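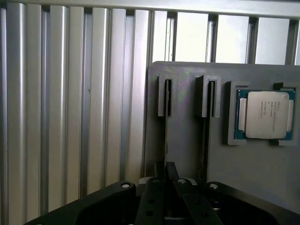
Granda is a processor-handling robot arm built in the shared workshop at Stevholm by Dwynwen Bowen and Chih-ming Wei. It lifts server processors out of trays and puts them back, a job most people manage with two fingers and a held breath.

History

Work began one March as a way of sorting a box of 40 second-hand chips, bought as a lot in Warndale. Sorting by hand would have taken an afternoon. The robot took 13 months.

Design

The arm carries a black gripper with two parallel fingers and a small camera at the wrist. Processors wait in a square pocket recessed into a grey panel. The panel stands upright, which Bowen has defended at length and Wei has not.

The control software, Strand, runs to roughly 4,000 lines, a fair share of them comments in which the builders disagree. It moves the arm slowly near the tray and more slowly still when Wei is in the room.

Reception

Other workshop members have been polite. Version 56 of the finger design remains in use, the earlier ones being kept in a drawer labelled "spares".

See also: Pick and place; Workshops in Stevholm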